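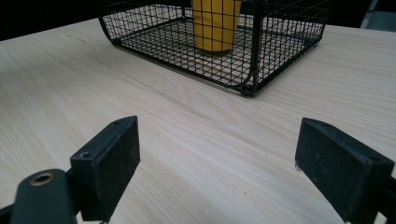 Session 4: Picking a cup out of the mesh basket

Workshop notes for the hand-held gripper build, Trolthorpe shared workshop
Notes by Finbarr Dolan, with corrections from Ho-yin Cheung

Welcome back, everyone, and well done for getting both grippers put together last time! I know the second one went much faster than the first for nearly all of you, and that is how it should be. If yours still has a finger that wobbles, bring it to me before we start and we'll look at it over a cup of tea. A wobbly finger will drive you up the wall in this session, and I would much sooner spend ten minutes with a screwdriver than have you fight it all evening.

What we are doing

We are going to reach into a black wire mesh basket with one gripper, take hold of a cup, lift it clear and set it down on the table. Then we put it back, which is harder than you'd think (the basket has a habit of creeping toward you). Later on, when we come to the Gadetti arm, it will learn from the recordings we make now, so please work slowly and try to do the same thing in the same way each time.

Before you switch on

Clear the table of tools, mugs and phones. Set the basket toward the far edge with the low side facing you, so that you have a good stretch of bare tabletop to work over. Check the finger pads. Gilles Carré cut ours with square faces, and they should meet flat when you squeeze. If you see a wedge of daylight between them, loosen the two small screws on the top edge of the block, press the pads together, and tighten again a little at a time.

The white triangular plates on top should not rock at all. Give each one a gentle push with your thumb.

A word about cables

Each gripper has its own cable, and between the two of them they can get into an awful tangle. Let the cable fall beside your wrist and leave enough slack to reach the back of the basket without a tug. I like to do one full reach with nothing recording, just to feel where the cable pulls - it takes no time and it has saved me many a bad take.

The reach itself

Come in from above, with the jaws already open wider than the cup. Bring one finger down on the near side and let the other go inside or beyond, whichever your cup allows, and then pause. I mean a proper pause, long enough to say your own name. Thibault Deschamps went through his early takes with me, and nearly every bad grab came from closing the jaws while the hand was still traveling.
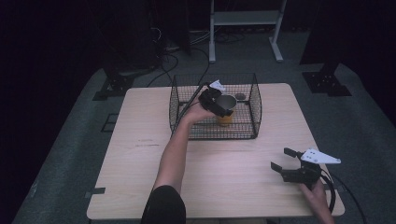

Keep the other hand up and still while you do this, with its jaws open, over the near corner on its own side. It's tempting to rest it on the table or drift it over to help, and then the recording is full of little movements that mean nothing. If your shoulder gets tired, stop between takes and put both grippers down. There are no prizes for suffering through it.

Watch out for the mesh. The wires will catch the corner of a pad if you come in at a slant, and then you have lifted the basket along with the cup. Timothée Masson wrapped his pad corners in cloth tape, which worked nicely for him, though it did leave them a bit sticky by the end of the night.

How many takes

Aim for 9 good ones before the break. The group's target for February is 900 altogether, counting everybody's, and we are further along than I expected. Save each take to the Riviere folder with your initials at the front. Please keep the bad ones too, in the folder marked "misses", and write a few words about what went wrong.

To try before session 5

Turn the basket a little and repeat the pick from the new side. Then try it with your other hand, taking care to swap the left and right settings in Tiletti first. I forgot to do that myself last year and had to redo a whole evening's work.

Ho-yin will be at the bench from 4 if you want help with the settings. The spare pads are in the drawer under the vise, and the small hex keys go back in the tin when you are done with them, please.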